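Flullik grippers leave the bench and start on the housework

Beltthorpe, 2018-06-07

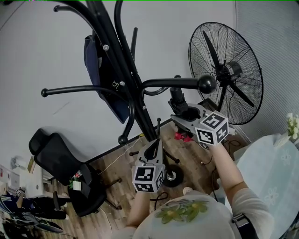
If you've been following the Flullik build since October, you know it has spent most of its life on a workbench, in pieces, waiting for screws. Well, it's finally out and about! The pair of hand-held grippers is now working well enough to carry around an ordinary room, and that's where I've been with it most evenings this week.

Quick catch-up for anyone new. Flullik is our home-built recording kit. You hold a gripper in each hand and do a normal chore with them, and the recordings go toward teaching a pair of robot arms to do the same chore later on. The arms are still at the Irnach workshop and nowhere near ready (the left one has a shoulder that sags, more on that another time), but the grippers don't need the arms to be useful, so we're getting on with collecting.

Each gripper has a white cube on it with black-and-white marker patterns on the sides. The cubes are how we work out where each hand was and which way it was turned. I printed the first set at 4 centimeters across, and they were hopeless from the far side of a room, so they got bigger. Then the glue let go on one of the pattern sheets and I lost a whole evening of recordings before I noticed it had slipped. They're all stuck down with proper double-sided tape now, and I check the corners before I start. Boring, but it works.

The jaws are the part I'm happiest with. The curved hook shape came out of a long argument at the workshop over whether it was better to pinch things or scoop them, and we ended up with something that does a bit of both. Cloth is fine. Straps are great. Coins are a nightmare and I've stopped trying.

What I didn't expect was how much your arms ache! The grippers aren't heavy when you pick one up, but hold a pair out in front of you for a while and your shoulders start complaining. I've been keeping each run down to 8 minutes and then taking a proper break, and the recordings from the second half of the evening are a lot less wobbly than they used to be. Cables are the other nuisance. We want to move them up along the forearm so they stop dangling, and there's a sleeve half sewn at the workshop that might do the trick.

As of last night we have 264 usable recordings, and almost 2 hours of other stuff that needs sorting before I can say whether it's any good. A lot of it is me reaching for something, missing, and reaching again, and there's some disagreement in the group on whether to keep those. I say keep them. The arms are going to miss plenty of things too, and it would be nice if they'd seen somebody have another go.

Next job is new handles. The Ammann trigger design, which several of you asked after, is printed and sanded and just needs its springs. It should be kinder on the fingers than what we have, and it's a bit shorter, so people with smaller hands can finally join in. I'll bring the first pair along to the next open evening in Beltthorpe and anybody who'd like a turn can have one. The files for the current jaws are already on the Flullik page, and the handle files will go up once I've stopped changing them every other day.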